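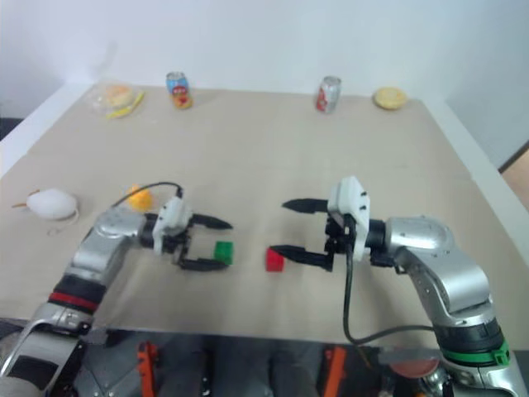 Convocatoria de participantes: sesiones de clasificación y montaje con bloques de construcción

El centro Lindow abre el plazo de inscripción para las sesiones de mesa del programa Dirance, dedicado a la manipulación de juguetes y objetos domésticos de pequeño tamaño. Las sesiones comenzarán en febrero.

Perfil de las personas participantes

Podrán inscribirse personas mayores de edad, con o sin experiencia previa en juegos de construcción. Se valorará la disponibilidad en horario de mañana y la capacidad de seguir instrucciones escritas en español. Quienes utilicen gafas deberán llevarlas a la sesión.

Contenido de las sesiones

La actividad se realiza ante una mesa con objetos ya dispuestos. Cada participante deberá localizar los bloques indicados, acercarlos al centro, unirlos según la pauta recibida y devolver el material a su posición inicial.

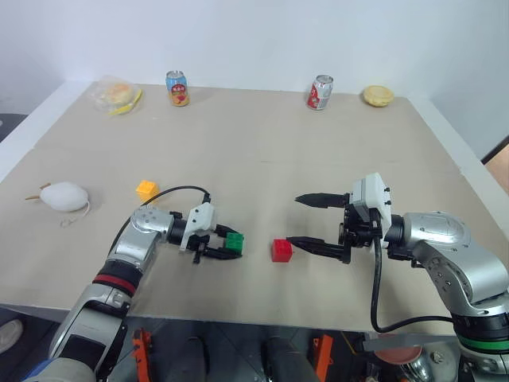 Mesa de trabajo con bloques verde y rojo y ratón de peluche.

El material comprende bloques de distintos colores y juguetes blandos. Los bloques son de tamaño grande, del tipo destinado a niños pequeños, y las uniones deben quedar alineadas.

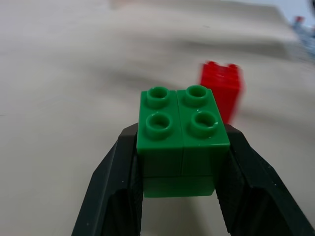
En las pautas de montaje se indicará el orden de colocación de cada bloque. No se permite el uso de adhesivos ni de herramientas propias.

Condiciones

Se ofrecen 9 plazas. Cada participante asistirá a dos sesiones y percibirá una compensación total de 670 euros, abonada por la entidad gestora Pelkonen al término de la segunda.

Solicitudes

Las solicitudes se presentarán en la recepción del edificio Zelix, a partir de las 9:00, mediante el impreso normalizado y una copia del documento de identidad. No se admitirán solicitudes incompletas. La relación de personas admitidas se expondrá en el tablón de anuncios del centro.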